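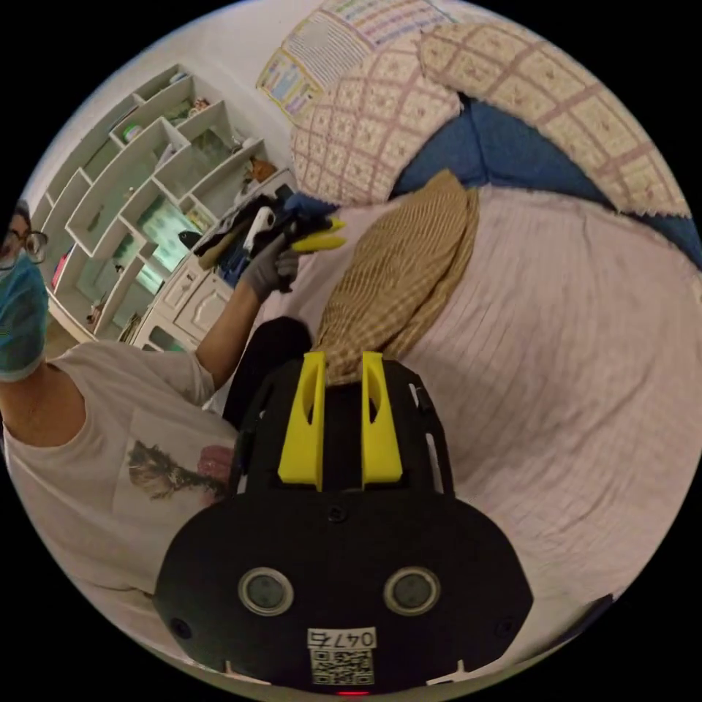

*Gloves on, bed half cleared.*

I've spent most of September teaching a robot to fold cloth, or more exactly, holding a gripper in each hand and folding it myself while the movements are recorded. The project is called Fenex. Our target for the month was 200 good demonstrations and we finished with 110, so I'm writing down what slowed us up before I forget.

The first week went on speed. I fold quickly at home and did the same with the grippers, and almost none of it was usable. When we played it back at the Prustham office the hands were a blur at every corner. Now I count to 2 before I close the fingers and again before I let go. It feels silly and your shoulders ache, but the recordings are far cleaner. 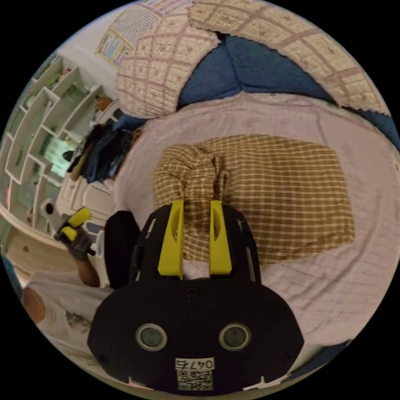
Picking up is harder than folding. With your own hand you feel for an edge without thinking about it, and with two flat fingers you have to go and find one. Checked cloth is a help, as the lines show you which way the weave is running, but if you press straight down into the middle you gather it into a knot like this one. Come in from the side, low, and take the hem. I have started doing the same with plain cloth and it works there too, only slower.

The other trouble was mixed piles. Single items went well from the start. A heap of clothes is another job altogether, as you have to decide what comes out first, and I kept changing my mind halfway through a reach.
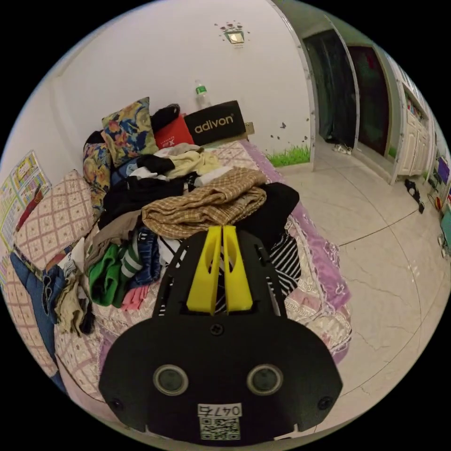 So I made a rule for myself – whatever is on top goes first, even if something easier is sticking out at the side. If I change my mind, I stop and start the whole thing again. That cost us plenty of attempts, and I still think it was right. A robot copying me shouldn't be copying my dithering as well.

We argued about this with the Ashby team, who keep the hesitations in. They may have a point.

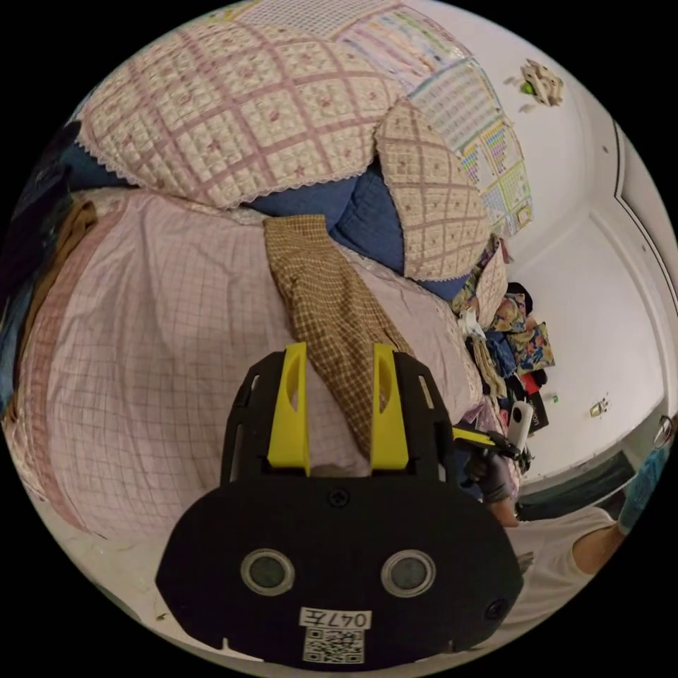 Beds are also lower than tables, and I hadn't thought about my back at all. Kneeling is better than bending. I now stop for tea at eleven whether I want it or not.

Next month we move on to Cullton, where it will be towels and pillowcases. I'm told there is a proper chair.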